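Staff news, Vostano site
August 2024

The robot arm in the second-floor kitchen: what changes for us

Many of you have asked what is going on in the small kitchen next to the linen room, so I was asked to write some lines for the newsletter. I work in the linen team for 13 years and I am now also the contact person for the trial, together with Algirdas Urbonaitė from the technical office.

First the facts. Our house washes and folds 1,150 pieces on a normal day. Most of it is sheets and towels, and these go through the big machines in the basement, as before. The rest are small things: kitchen cloths, napkins, tray covers. These we have always done by hand, because every piece is different and soft and never lies the same way twice. It is this small part that the trial is for. The company Gokia supplies the arm and the software, and Kalniņš, who already does our electrical work, did the installation.

At the moment the arm is learning one task only: to take hold of a cloth on the counter and lay it flat. For a person this is nothing. For a robot it is difficult, and I must say I did not understand how difficult before I sat beside it for a whole shift. It has to find a good place to grip, close the two fingers on the fabric and not on the counter, and then pull without making a new fold. A thin cotton cloth with a pattern behaves differently from a thick one. When it takes two layers together, we write this down on the sheet and put the cloth back for another try.
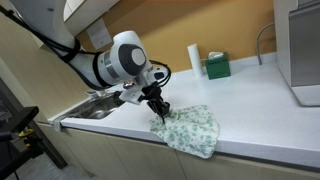 The aim for the end of November is 500 cloths laid flat in one shift with no help from a person. In the last full week the best shift reached 88. Algirdas is more optimistic about the date than I am, but we agree that the numbers are going in the right direction.

Now to the question that I hear most in the break room. No position in the linen team is removed because of this trial. This was confirmed to us in writing by the management before we started, and the letter hangs on the board at the linen room door. What does change is the plan of the day. One person from each shift now sits with the arm for two hours, prepares the cloths and fills in the sheet. Some colleagues like it, because they can sit down and rest the shoulders. Others find it boring and would prefer to fold. Both opinions were given to Gokia and to our shift leaders, and from next month you can choose if you want to be on the list or not.

Some colleagues from our sister house in Grondimmont will visit us to see the work, as they are thinking about a similar trial. Please be kind to them and answer what they ask, also when the answer is critical.

Three practical points. Please do not reach over the counter while the arm is moving, even if it moves slowly. Please do not use the cloths of the trial to dry cups. And if you want to make your coffee in peace, the kitchen on the third floor is open to everybody until the trial is finished.

Questions can go to me or to Algirdas, or in the box at the linen room.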